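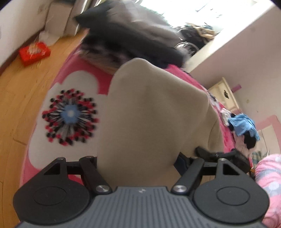 Sokwood, Jul 3, 2023

Notes for the bedding talk. Slow down at the start, they always seat people late.

Open with the bed. Pink sheet, big white flower, a starburst in the middle of it. Ask the room what they would do to this bed before a guest came. Most will say more pillows. Let them say it.

Then the beige pillow, or cushion, whichever you want to call it. Soft edges, plain khaki, a few creases. I have read a lot of advice claiming a plain neutral piece "calms" a loud print. Does it? I look at that sheet and the pink is still doing all the talking. Say so.

Next: the Farkelo guide. It wants 3 layers of pillow on every bed and gives 126 steps for a full bedroom reset. Read two of them out loud, no comment. Pause. I tried the whole list last October and gave up at the closet.

Benasum survey. They say 3,000 people sleep better in a "styled" bed. Who asked them, and how did they define styled? Benasum sells pillows — mention this once and move on.

Floor. Honey-colored planks, a red box sitting out on them. The guide would have you deal with the box first, before you touch the bed. I would do the bed. A box on the floor can wait till after coffee.

What I do at home: pull the sheet flat, shake the pillow, put it back. Skip the karate chop in the top. I have yet to hear a good case for it.

If time is short, drop Benasum and keep the floor part. Questions after. Someone will ask about thread count — tell them I don't trust the labels, and go to the next hand.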